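Besuch bei Rarkomis: Vormachen statt programmieren

Am 2. August 2018 war unsere kleine Gruppe vom Technikverein zu Gast bei Rarkomis. Die Firma richtet Roboterzellen für Betriebe ein, die kleine Serien fertigen, und hatte zu einem Werkstattnachmittag geladen. Wir waren zu siebt, empfangen hat uns Britta Tiedemann, die dort die Schulungen leitet. Parkplätze gibt es hinter dem Gebäude, der Eingang liegt zur Straße hin und ist schlecht beschildert.

Nach Kaffee und Anmeldung ging es in den ersten Stock. Frau Tiedemann erklärte zuerst die beiden Wege, auf denen man einem Arm bei Rarkomis eine Aufgabe zeigt. Beim Führen von Hand schaltet man den Arm nachgiebig, fasst ihn am Handgelenk und bewegt ihn durch den Ablauf. Die Gelenkstellungen werden dabei mitgeschrieben. Beim Fernsteuern sitzt man an einem Pult mit zwei Griffen und sieht den Arbeitsplatz auf dem Bildschirm.

Das Führen von Hand durften wir an einem einzelnen Arm im Vorraum probieren. Er lässt sich leichter schieben als erwartet, nur die letzten Zentimeter sind mühsam. Wer zu nah am Greifer anfasst, verdeckt sich selbst die Sicht auf das Teil. Ich habe drei Anläufe gebraucht, bis ein Klötzchen sauber abgelegt war.

Danach kam das Fernsteuern an die Reihe, und zwar in der Simulation. Der Raum mit Tisch und zwei Armen ist am Rechner nachgebaut, das Pult ist dasselbe wie am echten Aufbau. Geübt wird mit einer einfachen Aufgabe: ein kleines rotes Teil vom Tisch aufnehmen und in einen dunklen, oben offenen Kasten legen. Gebraucht wird dafür nur der linke Arm.
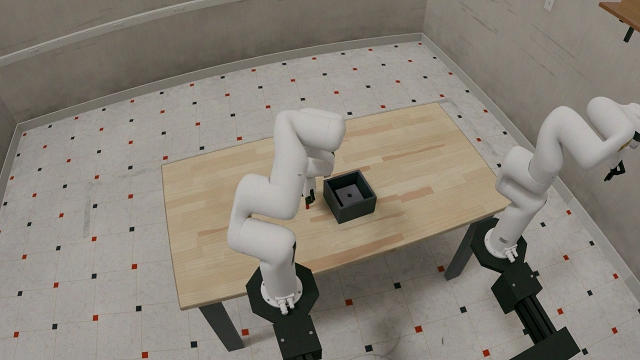
Lamisi Quaye führte den Ablauf einmal langsam vor. Sie fährt das Teil von oben an, schließt den Greifer, hebt ein Stück über die Kastenwand und öffnet erst, wenn der Greifer ruhig steht. Zögern sei erlaubt, sagte sie, Zurückfahren möglichst nicht, weil das später mitgelernt werde. Misslungene Durchgänge werden markiert und getrennt abgelegt.

Auf die Frage nach der nötigen Menge nannte Fiifi Zakaria 1.000 Vorführungen für das laufende Projekt Malano. Für einfachere Abläufe komme man mit viel weniger aus. Wichtiger sei, dass Teil und Kasten nicht immer an derselben Stelle liegen. Am Pult wechseln sich zwei Leute ab, länger als eine halbe Stunde am Stück macht es dort keiner.

Zum Schluss gab es belegte Brote und eine Fragerunde, die sich hauptsächlich um Preise drehte. Konkrete Zahlen haben wir nicht bekommen. Im September ist ein zweiter Termin geplant, dann am echten Aufbau. Anmeldungen nimmt Adwoa Arthur entgegen.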